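Tulteo Two-Arm Bench, Builder's Guide
Section 4: First Sorting Run

Do this section after homing both arms and before showing the bench to anyone whose opinion matters to you.

1. Push each base along the rail to its mark and tighten the clamp. Scuffs on the rail are cosmetic. Ours came with character and has gained more.

2. Route the purple cable over the top of each arm and leave a loop near the base. Move the arm through its full reach by hand. If the cable goes tight anywhere, the loop is too small, however good it looked.

CAUTION: Power off before step 2. The elbow does not know it's your thumb.

3. Set the basket on the right half of the table, where the right gripper can point down into it without leaning on the rim.

4. In the Zevico panel, set grip force to 31 for the left arm. The default is 900, a value chosen by someone with a grudge against sandwich bags.

5. Offer the left gripper a clear zip bag with one or two small toys in it. Close the jaws slowly and keep the bag upright. 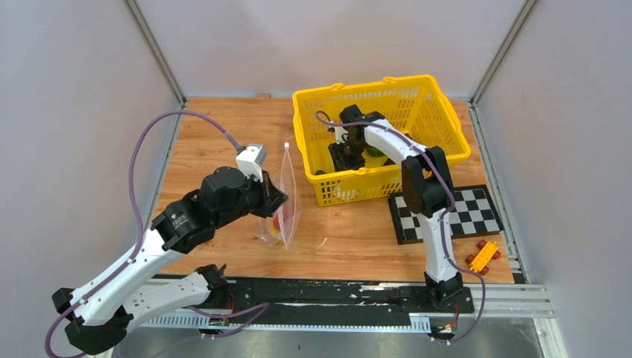 Rigoberto Espinoza wrote in to say that 31 dropped every bag he owned until he put new pads on the jaws, and that the guide might have mentioned pads. Fine. Check the pads. If they're shiny, replace them, then repeat steps 4 and 5.

6. Run the "swap" routine at quarter speed. Keep a hand near the stop button and your coffee on another table.

7. If the arms try to occupy the same spot, press stop, raise the right arm's clearance by 14 mm, and run it again. Swearing is optional and has no effect on clearance.

Note: The log file fills up at 4000 lines and then quietly stops logging. Clear it before a long session.

Related sections
Section 3: Homing Both Arms
Section 5: Teaching a New Pick
Appendix B: Jaw Pads and Where They Go to Die

Last updated: April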